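Section 2: Filing your first trip with the Kilik flight planner

Okay, you've got Kilik installed and your home airport saved, so let's plan something! I'll use the run I know best, Cerkthorpe to Jalska, in a light twin with two passengers and their bags. Swap in your own fields as you go.

1. Open Trips and tap New. Type the departure and arrival names, or the four-letter codes if you have them handy. I always type the names and get a list of suggestions (Jalska shows up twice, pick the one marked "GA terminal").

2. Set your departure in local time. Kilik does the conversion itself, so please don't type UTC in that box. I did that in September and had a very puzzled handling agent on the phone at 5:40 in the morning.

3. Under Aircraft, pick your saved profile and check the empty weight. Then add people, bags and fuel. The running total sits at the bottom, and it turns orange when you're close to your limit.

Note: Bags are in pounds unless you changed it in Settings. My usual load is 68 pounds in the rear locker.
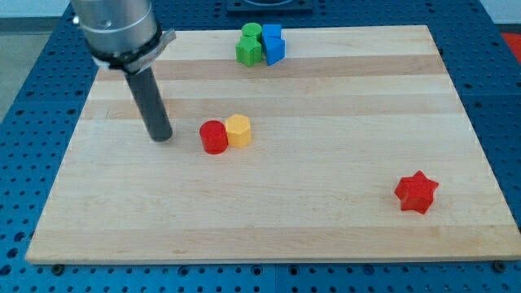
4. Tap Runways. Kilik shows the length it plans to use at each end, in meters. At Jalska mine says 1,048, with the longer 1,750 runway listed underneath. Tap the one you want and the landing figures update right away.

Caution: These numbers come from the last data update on your tablet. Check the current notices for both airports before you go, every single time, even if you flew in last week.

5. Tap Handling and choose an agent. I use Wongsuwan at Jalska, and you can add parking, fuel and a car to the same request. Usa Jitpraphai on their desk likes the passenger names sent along with it, so fill those in now if you can.

6. Hit Review, read it through slowly, then Send. You'll see "Sent" first and "Confirmed" later. Sent means they've got it, and you still need to wait for Confirmed before you count on a parking spot.

If the status hasn't changed after two hours, open the trip and tap Nudge (yes, it's really called that!), or just phone them. Changing a trip you've already sent is covered in Section 3.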